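Looking after the hand grippers
by Noemi Kasprzak

Several of you have asked what goes on upstairs at Irik on a Friday morning, when the messages go unanswered until lunch, so I thought I'd use my corner of the newsletter to tell you! Friday is when we go over the hand-held grippers, the pair we call Lindqvist (Said Mahrous named them, and he won't say after whom), and I have grown very fond of the job.

We start with the jaw pads. They get a wipe with a soft dry cloth, and then a slow look along the rims, where grit likes to hide. After that comes the holding test, when we pick up thin, stiff things, mostly little framed signs and cards, and tilt them this way and that.

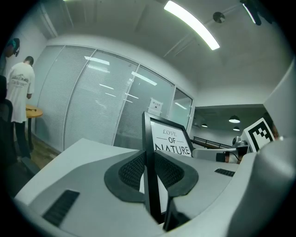

If something slides, we go back to the pad screws first. There are 4 on each gripper, and I'd guess that nine times out of ten one of them has worked itself a quarter turn loose over the week. Please don't crank them down hard. Snug is plenty, and an overtightened pad puckers in the middle and grips worse than before, as I learned on my own first try back when we were still down at Meketti.

Next come the markers. The cameras find each gripper by those black-and-white squares, so a smudge or a lifting corner matters more than you'd think. Said checks them under the ceiling lights for glare, and then one of us holds something between the two grippers for 15 seconds and watch the Vinora screen for any jumping about.
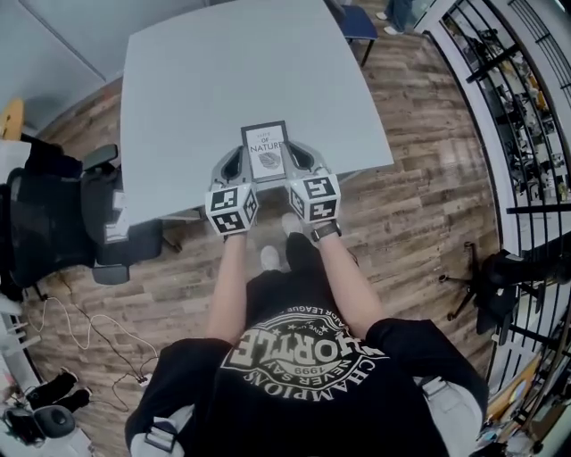

Everything goes into the green notebook, even when there's nothing to report (perhaps especially then, as a run of dull weeks is lovely to look back on). We passed 2000 hours on the left gripper this winter with its original springs, and I'm hoping to order new ones for both in May. If you borrow the pair before then and the left one feels lazy on opening, do write it down, with the time, and leave a note on my desk too.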